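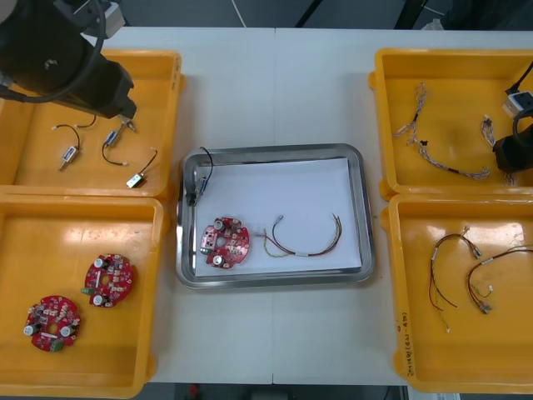
Abdul-Rahman Zakaria me l'a redit hier soir au téléphone : si je passe plus de cinq minutes sur les bacs, je perds la moitié de la salle, les gens viennent pour entendre parler de réparation et pas de rangement. Bon. Je prends le risque quand même, et je lui ai promis de regarder l'horloge.

Temps de lecture : 5 min

Démarrer doucement. Dire bonjour, dire le titre, et tout de suite poser la question à la salle : qui a déjà perdu un condensateur sous une feuille de papier ? Laisser les mains se lever. (Il y en a toujours plus qu'on ne croit, et ça réveille.)

Ensuite, les bacs orange. Raconter pourquoi j'y tiens. Pendant des années j'ai travaillé avec des boîtes transparentes à couvercle, très jolies sur une étagère, pénibles sur une table. On ouvre, on pose le couvercle quelque part, on le cherche, on pose une carte dessus. Les bacs peu profonds, ouverts, à bords relevés, c'est l'inverse : on voit tout, on attrape tout, et une petite pièce qui roule s'arrête au bord. L'orange, je l'ai choisi pour les fils noirs. Sur une table blanche un fil noir se voit aussi, d'accord, mais les petits corps clairs des composants, eux, disparaissent complètement. Dans l'orange ils ressortent, les fils avec.

Un bac, une famille. C'est la seule règle de l'atelier Zikar qui a survécu à tout. D'un côté les petits composants avec leurs fils, dans un autre les cartes rouges, les rondes, celles avec un trou au milieu et le bornier vert sur le bord. Insister là-dessus : on ne mélange pas, même « juste deux secondes ». Les fils s'accrochent aux borniers, on tire, et voilà une soirée de fichue.

Ici, anecdote de février. On préparait la série Kwofie, 700 pièces à trier, et j'avais décidé (brillante idée) de tout verser dans une grande caisse pour gagner du temps. Résultat, 16 cartes avec un condensateur tordu et une après-midi entière à démêler des fils en écoutant la radio. Faire une pause après « brillante idée », ça marche mieux.

Passer au plateau en inox. Il va au milieu, entre les bacs, et on y assemble, on n'y stocke rien ! Chez nous c'est le terrain neutre : une pièce y arrive, elle en repart. Si quelque chose y reste le soir, c'est qu'il y a une question à régler le lendemain. Liam Ó Briain trouvait ça trop strict au début, il voulait un cinquième bac « divers ». Je lui ai laissé son bac une semaine. On y a retrouvé un stylo, des vis, un emballage de biscuit et la moitié d'un câble. Il me l'a rendu de lui-même.

Attention aux cartes posées sur du métal, quelqu'un va lever la main, c'est sûr. Répondre avant : jamais une carte sous tension sur l'inox. Si on doit tester, on va sur le tapis isolant, à l'autre poste. Le dire lentement, le répéter une fois.

Si le temps le permet - sinon sauter directement aux bouts de fil - parler de la disposition. Deux bacs à gauche, deux à droite, le plateau au centre. J'ai essayé tout en ligne, et le dernier bac était toujours trop loin pour mon bras. J'ai essayé en arc de cercle, très élégant, sauf que chaque personne le refaisait à sa façon et qu'on ne retrouvait plus rien en changeant d'équipe. Deux et deux, tout le monde sait le remonter sans plan.

Les petits bouts de fil : ça paraît bête, mais un bout coupé qui traîne dans un bac finit toujours par se glisser sous une carte. Chez Fetero ils vident les bacs chaque soir. Nous, une fois par semaine, et je reconnais volontiers qu'ils ont raison. Dire aussi que mes bacs à moi ne sont pas des modèles, tant pis pour ma réputation.

Le prix. On me le demande à chaque fois. Tout le poste, bacs et plateau compris, nous a coûté presque 100 euros, achetés chez Dostton en deux commandes. La table, on l'avait déjà.

Questions. Garder de l'eau à portée de main, ne pas répondre pendant dix minutes à celle sur les étiquettes (je suis pour, au crayon gras, sur le bord, et on passe à la suivante). Rappeler que la feuille de rangement est à prendre près de la porte.

Dernière mise à jour : jeudi 9 avril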